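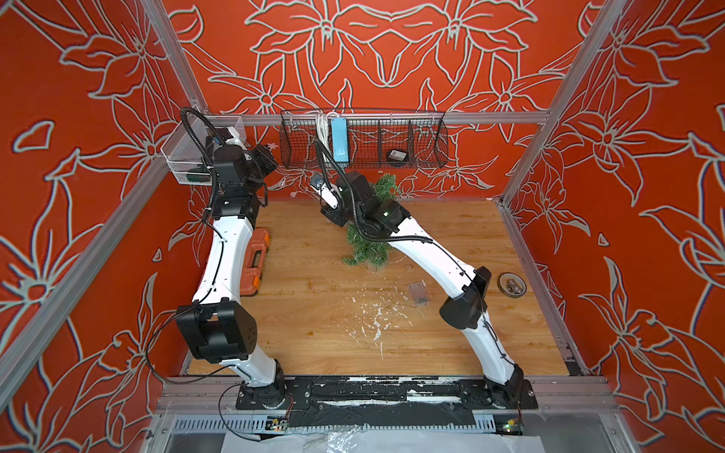
Session 4 compares two grippers on the same pair of arms, using light decorations as the test objects. Students should have read the notes from session 3 on joint limits before starting. The two arms are bolted to one black plate along the front edge of the booth and reach in from either side, so most of the shared space is in the middle of the floor. The wire basket on the back wall sits within that space. Treat it as an obstacle in every trial, and keep the fingers clear of the hanging white cables when the arm is pointed at it.

4.1 What is being compared

The Bolteo gripper has stiff parallel fingers and a short stroke. The Kiani gripper has a longer stroke and softer pads, and closes more slowly. Both are driven from the Plelulent controller, and both take the same open and close commands. The force setting does not carry over from one to the other. Read it from the card in the kit each time you change over.

Change the gripper on one arm only. The other arm keeps the Bolteo for the whole session and acts as the reference.

4.2 Test objects

The objects fall into two groups. The first group is bushy: tinsel branches, garland, feather tufts. These compress a long way before the motor current rises, so the controller reports a grasp late or misses it altogether. The second group is thin and clear: plastic strips, small boxes, fairy light bulbs. These are easy to hold but hard to find with the wrist camera, as the edges give little contrast.

For the thin objects, approach at the slow speed and stop 19 mm above the surface. Check the wrist view, correct by hand if needed, then go down.

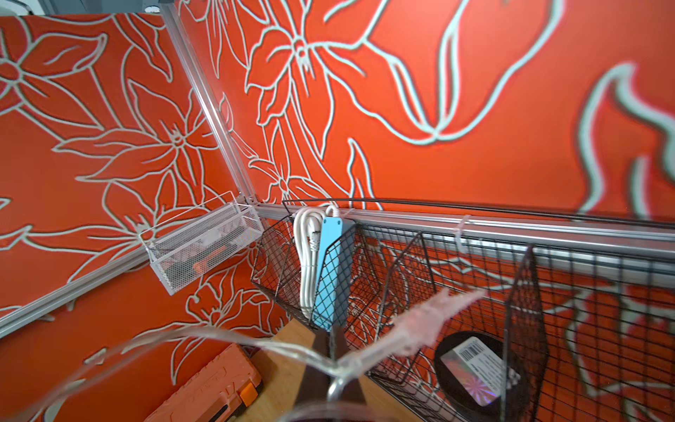

A long strip held at one end will bend under its own weight, and the free end can be a good distance from where the gripper is. The planner knows nothing of this. It treats the held object as a short rigid block. When you move a strip near the walls or a basket, add the margin yourself in the motion settings. Record the margin you used.

4.3 Procedure

1. Home both arms and check that each camera feed is live.
2. Load the settings file for the gripper fitted.
3. Place the object on the wooden surface inside the marked reach.
4. Run 13 grasps per object per gripper. Do not repeat a failed grasp; write it down and go on.
5. Hold each object for 11 seconds, then release.
6. Save the log before changing the object.

A grasp counts as a success if the object stays in the fingers for the full hold. A slip that stops before the object falls is marked S and counted separately. If the object was pushed away before the fingers closed, mark it P.

4.4 Camera views

Each trial is recorded from the fixed camera and from the wrist camera on the arm in use. Use the fixed view to judge clearance between the two arms and the wrist view to judge finger position. Patterned walls make automatic edge detection unreliable in both views, and the large flower outlines are often picked up as object edges. Turn the background mask on in Jetivetti before you label anything.
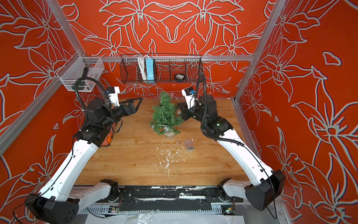

When both arms work on one object, decide beforehand which arm moves first. The second arm waits outside the branches until the first has closed. Groups that skipped this step in May lost time to protective stops, and several had to home both arms and begin the trial again.

Watch the cable conduit as well as the fingers. It stands well above the wrist and swings when the last joint turns, and the collision model leaves it out.

4.5 Results from the previous group

Across 267 logged grasps, the Kiani gripper did better on bushy objects and slightly worse on clear boxes. Most of its failures on boxes were marked P. The Bolteo failures were mostly slips on tinsel. Your own figures may differ, as the pads have been replaced.

4.6 To hand in

One table of results per gripper, one paragraph on the failure type you saw most often, and two short clips showing it, one from each camera. State the force setting and the margin in the table heading.

Last revised 2022-07-10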